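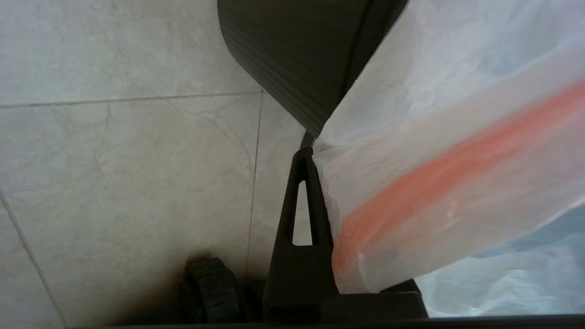 Why do robots that can pick up a cup still have trouble with a garbage bag?

The cup has one shape and the bag has a new shape every time it is touched, so a method that plans from shape has very little to plan from.

I have worked on the Doucet method for three years, and I want to argue for something that my colleagues find old-fashioned. We should stop reporting one success rate for household tasks. In our last report we wrote that the arm changed the bag in 53 per cent of 265 trials. The number is correct. I would still prefer that we had not printed it alone.

A trial was counted as a success when the bag was in the bin and the rim was covered. It was counted as a failure when anything else happened -- and "anything else" is a very big box. A bag which is gripped well and then placed a little crooked goes into this box together with a bag that was never gripped. For a person at home these are very different evenings. 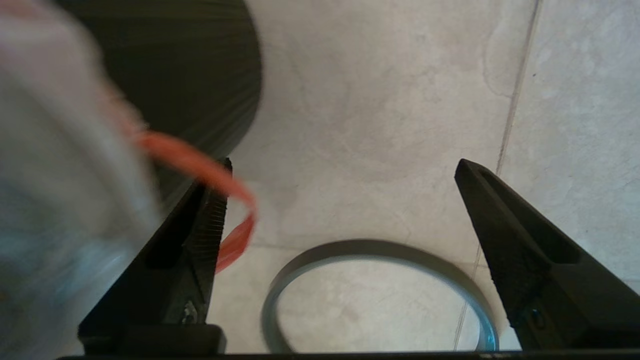
Page last changed: 22 February 2022

My proposal is simple. Divide the task into stages, and for each stage say how often the arm arrived there and how often it left in good order. For the garbage bag we found nine stages. When I went through our recordings again in November, I saw that most of our failures came from only two of them: the first pinch on the thin plastic, and the moment when the fingers must let go without pulling the bag back with them.
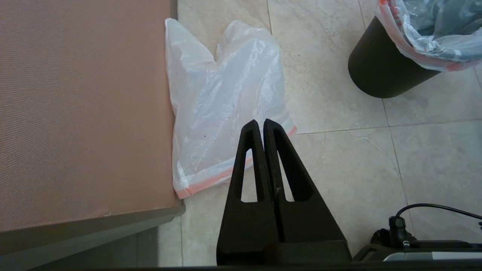 The second of these did not appear anywhere in the Barnholm test rules, which we followed as everybody does. Those rules end when the object is in its place. They say nothing of the release, so we tuned the grip for months and left the opening of the fingers as it was on the first day. I consider this my own mistake as well, because I signed the plan.

Some people answer that more data will solve it. We used about 4000 demonstrations, and I would be glad to have more. But more of the same recordings, judged by the same single number, will hide the same weak place. The Faveo group has started to publish stage tables with its folding results, and I find them harder to read and much more useful. I would like our next report to have the same kind of table on its first page, even if the headline number beside it looks smaller.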